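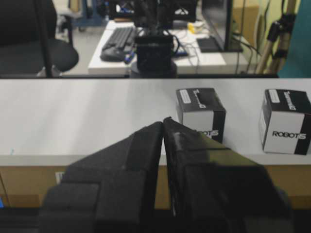
Parcel cupboard, Korkovstead - what's changing

Quick one as the newsletter goes out at 4 and I've still got the back page to do.

The parcel cupboard moves in August. Out of the Bisgaard entrance, into the old bike room on the Grarno side. Same keys. Same hours, so 7 till 9 in the evening, plus mornings if Roel Kramer is about (ring first please, he does have a job).

Why the move: 188 parcels last month. The cupboard was built for 70. Things ended up on the stairs, the fire people didn't like it, fair enough.

What we need from you:

Put your flat number on the order. Not just the name. We have 2 families called Visser and both buy a lot of shoes.

Collect within a week. After that it goes back to the courier, and yes that includes the mattress.

Small stuff, anything that fits through a letterbox, please have it sent to your own door. Little boxes get lost behind big ones and then we all get the emails.
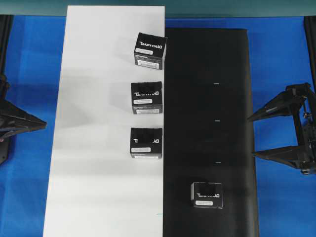 Three small black boxes beside the dark strip.

Returns: still no. We tried it in spring and it was chaos. Prutudness on the corner takes them till 6, bring your own tape.

Shelving is costing 1000 out of the house fund, agreed at the last meeting, minutes are on the board by the lift. Anouk Verbruggen has the quote if you want to see it. She'd also like her stepladder back, whoever has it.

Old cupboard gets emptied the night before the move. Anything without a name on it goes to lost propery in the laundry room.

Questions to Anouk, not me, I'm away from tomorow.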